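Search this site Enter keywords

Picking up a living room before guests

1. Clear the floor first. Pillows slide off armchairs, so check in front of each seat before you vacuum.

2. Lift soft white things by a fold and shake them out – fleece shows lint fast.

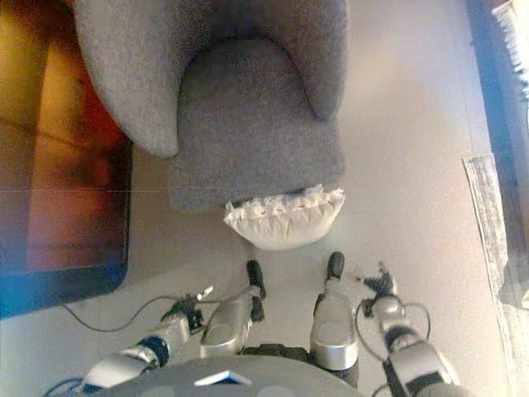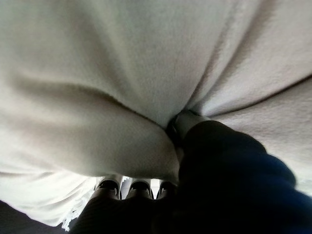

3. Set the pillow back on the chair with any ruffle facing up. Straighten the rug edge with your foot.

4. Vacuum the seat cushion last. Up to 4 slow passes will do on gray upholstery.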